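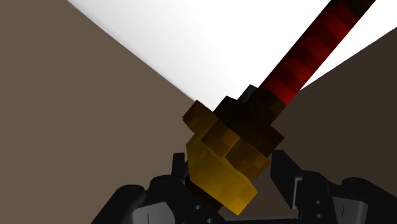 Kameradschaft Versorger »Matimar« · Arbeitsgruppe Gedenkraum und Außengelände

Prüfliste vor dem Bordtreffen im August, mit meinen Anmerkungen

Liebe Ehemalige, liebe Angehörige, die Liste ist wieder durch! Ich bin diesmal ganz früh los, um 7.30 Uhr war ich am Tor, und bis zum Mittag hatte ich alle 21 Punkte abgelaufen. Die Punkte, bei denen alles in Ordnung war und zu denen mir nichts eingefallen ist, lasse ich hier weg, die stehen im Ordner im Geschäftszimmer. Wer die Räume noch nicht kennt: Wir sind im alten Signalschuppen am Plurumkai, Eingang von der Wasserseite.

AUSSENGELÄNDE

1. Weg vom Parkplatz zum Gedenkstein
Zustand: mit Mangel
Zwei Platten wackeln, beide kurz vor der Bank. Ich habe sie mit Kreide markiert, aber die hält natürlich nur bis zum nächsten Regen. Bitte vor dem Treffen neu unterfüttern. Letztes Jahr sind wir da mit dem Rollstuhl hängen geblieben, und das muss ich wirklich nicht noch mal haben.

2. Gedenkstein, Standfestigkeit
Zustand: in Ordnung
Von allen vier Seiten gedrückt, da bewegt sich nichts. Die Fuge am Sockel ist sauber. Moos habe ich abgebürstet (nur mit Wasser, bitte keinen Grünbelagentferner, der frisst die Schrift an).

3. Namenstafeln
Zustand: in Ordnung, eine Schraube ersetzt
293 Namen, alle lesbar. An der dritten Tafel fehlte unten links eine Schraube, die ist jetzt wieder drin. Ich bleibe da immer länger stehen, als der Punkt auf der Liste verlangt, das gebe ich zu.

4. Flaggenmast
Zustand: mit Mangel
Die Leine ist oben am Block aufgescheuert. Bis zum Tausch wird nicht geheißt, auch nicht »nur mal eben«. Neue Leine ist bei Fivthorpe Tauwerk bestellt, diesmal eine Nummer dicker. Die Klampe sitzt fest, der Mastfuß ebenfalls.

5. Anker auf der Wiese
Zustand: in Ordnung
Keile sitzen, kein frischer Rost an der Kette. Kinder werden draufklettern, das haben sie immer gemacht. Die scharfe Kante am Schäkel habe ich rundgefeilt und überstrichen.

GEDENKRAUM

6. Fluchtweg und Notausgang
Zustand: erst nicht in Ordnung, jetzt ja
Vor der Tür standen vier Stellwände von der Ouellet-Ausstellung. Leute! Die Tür geht nach außen auf, aber dafür muss man erst mal an sie herankommen. Die Wände stehen jetzt im Nebenraum hinter dem Klavier. Tür dreimal geöffnet, schließt von allein.

7. Personenzahl
Zustand: in Ordnung
Es bleibt bei 100 Personen im Raum, Schild hängt. Bei der Kranzniederlegung sind wir sowieso draußen, eng wird es erst beim Kaffee. Dann machen wir es wieder in zwei Runden, erst die Familien, danach die Besatzung.

8. Feuerlöscher
Zustand: mit Mangel
Der im Flur ist gültig geprüft. Der neben der Teeküche hat eine Prüfplakette, die man nicht mehr entziffern kann, also behandle ich ihn als ungeprüft. Wird getauscht.

9. Vitrinen
Zustand: in Ordnung bis auf Vitrine C
Schloss an Vitrine C hakt. Mit etwas Graphit ging es wieder, aber ich traue der Sache nicht. Das Logbuch und die beiden Bordmessen-Alben liegen deshalb vorläufig in Vitrine A. Bitte nicht zurückräumen! Ich weiß, dass die Reihenfolge dann nicht mehr mit dem Faltblatt übereinstimmt.

10. Schiffsglocke
Zustand: in Ordnung
Aufhängung und Klöppel geprüft, einmal angeschlagen. Ich bekomme davon immer noch Gänsehaut.

11. Elektrik, Verlängerungen, Beamer
Zustand: mit Mangel
Eine Kabeltrommel hat einen Riss im Stecker und ist aussortiert, ich habe sie gleich mitgenommen. Für den Beamer reicht die feste Dose an der Stirnwand. Das Kabel bitte festkleben, auch wenn es nur für die halbe Stunde mit den Dias ist.

12. Archivregale
Zustand: in Ordnung
Alle Regale sind an der Wand verschraubt. In den Kästen sind inzwischen 378 Briefe und Karten erfasst, die schweren Kästen stehen unten. Der Luftentfeuchter läuft, Behälter war halb voll und ist geleert.

13. Treppe zum Dachboden
Zustand: gesperrt
Bleibt gesperrt, das Geländer ist oben lose. Kette und Schild sind dran. Wer etwas von oben braucht (Wimpel, Klappstühle, das große Modell), meldet sich vorher bei mir, dann gehen wir zu zweit.

14. Verbandkasten
Zustand: ergänzt
Pflaster waren alle, zwei Kompressen abgelaufen. Aufgefüllt und wieder an den Haken neben der Garderobe gehängt.

NOCH OFFEN

Platten vor der Bank (Punkt 1)
Leine am Flaggenmast (Punkt 4)
Feuerlöscher Teeküche (Punkt 8)
Schloss Vitrine C (Punkt 9)
Geländer Dachboden (Punkt 13), das schaffen wir vor dem Treffen nicht mehr

KOMMENTARE

Bordküche, zweite Fahrt: Danke fürs Ablaufen! Für die Platten habe ich noch einen halben Sack Splitt in der Garage, den bringe ich mit. Werkzeug ist ja da, oder?

Antwort der Arbeitsgruppe: Super, gern! Schaufel und Gummihammer sind im Schuppen, eine Wasserwaage bräuchten wir noch.

Tochter eines Funkers: Könnte beim Gedenkstein eine zweite Bank stehen? Meine Mutter kommt mit und kann nicht lange stehen.

Antwort der Arbeitsgruppe: Wir stellen für die Zeremonie Stühle raus, erste Reihe ist für alle, die sitzen müssen oder möchten. Ich halte Ihnen beiden zwei Plätze am Rand frei, von dort ist es auch nicht weit zum Eingang.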